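Titent archive viewer – support ticket
Status: open, waiting on reporter
Component: record linking / birth registers
Reported: April 2019

Summary: twin births merged into one person on import, Lavton parish set

Using Titent for the local history group's register project. Lavton baptisms and civil births, the early volumes plus the wartime ones. Imported the transcription last night and the twins are disappearing. Not all of them. Enough that any count of multiple births in the town is useless.

What should happen: two children, same surname, same date, same parents, two person records, linked as siblings.

What happens: one person record with both forenames run together. Second child's baptism shows up as an "alternate event" on the first child. Second child's death, if there is one, ends up on the first child too, so we get kids who died at three weeks and then got married.

Steps:
Open project, Import, Register transcription
Pick the Lavton file (semicolon separated, UTF-8)
Matching set to Standard
Run, wait, ignore the progress bar because it sits at the same place the whole time
Search by surname Karppinen

Karppinen is the best test case. Immigrant family, came for the quarry work, 12 children over two marriages, 2 sets of twins. After import we have 10 children. Checked the page scans by eye, the clerk wrote both pairs perfectly clearly, one line each, with "twin" in the margin.

Tried so far:

Matching set to Strict. Twins come back, but then every spelling variant turns into a separate person. Karpinen, Karpinnen, Carpenter (yes, the same family, later on). Worse overall.

Matching set to Off. Same but more so.

Added a column for birth order. Importer reads it, shows it in the preview, then drops it. Can't find it anywhere in the finished record.

Put the margin note into the Notes column. No change, didn't expect any.

Deleted the index and rebuilt. No change.

Reply from support

Thanks for the detail. Standard matching compares surname, event date and both parents. If all of them agree it treats the rows as duplicates unless the forenames are "clearly different". Can you say which forenames are being merged? Also your version number and whether the file was edited in a spreadsheet before import.

Reporter

Version is the one from the download page, the About box just says 2. File was edited in a spreadsheet, yes, but I compared it against the raw export and the only change is the extra column.

Forenames merged: Johan and Johanna. Also Maria and Marian. Other families: Francis / Frances, loads of those. So I see what its doing, but a boy and a girl should not count as the same child. Sex is filled in for every row.

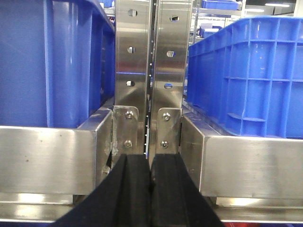 Second problem, might be related. In the wartime volume the clerk used ditto marks for parents of the second twin. Transcribers typed them as "do." like they were told. Importer reads "do." as a surname. We now have a Mrs Do with 30 children. She is the largest family in Lavton.

Reply from support

Sex is not used in Standard matching at the moment. It was left out because early registers so often lack it. I've logged that separately.

For the dittos – there's a setting, Import, Advanced, Expand abbreviations. Off by default. Turn it on and add "do." to the list. It copies the value from the row above, so the rows have to be in register order. If you sorted the file in the spreadsheet it will copy the wrong parents.

Could you try both on a copy of the project?

Reporter

Made a copy. Expand abbreviations on, "do." added with the period. Had to go back to the raw export, the edited file was sorted by surname, my fault. Should have said.

Results:
Mrs Do gone
Parents right on every wartime row I spot checked
Dittoed twins now have proper parents, so now they get merged like the others. Hadn't thought of that
Karppinen still at 10

So the ditto fix is good but makes the merging more visible. Before, bad parents were keeping some of the twins apart.

Compared with Brendon as well, the next parish over. Same transcribers, same template. Their twins mostly survive the import. Only difference I can find is that their clerk gave a time of birth for twins and ours didn't. Would the importer be reading the time as part of the date?

Reply from support

Yes, that would do it. If a time is present it becomes part of the event date, so the two rows no longer agree and are kept apart.

Workaround until the matching is changed: Import, Advanced, Never merge rows where, then pick a column and a value. You could use your Notes column and the word "twin". Needs to be an exact match, so the note can't contain anything else. Please don't enter made-up times, they will print in the reports.

Reporter

Wasn't going to put fake times in, somebody would cite them.

Exact match is awkward, the margin notes say all sorts. "twin", "twins", "gemelli", "a twin, the elder". Will make a separate column with just "twin" in it and leave Notes alone. Do I have to re-import the whole thing or can the rule be run on what's already there?

Reply from support

Re-import needed, the rule is only read at import. Keep the merged project until you've compared the two. Leaving this open, please post the Karppinen count when you have it along with the import log (Help, Show log folder, the newest file).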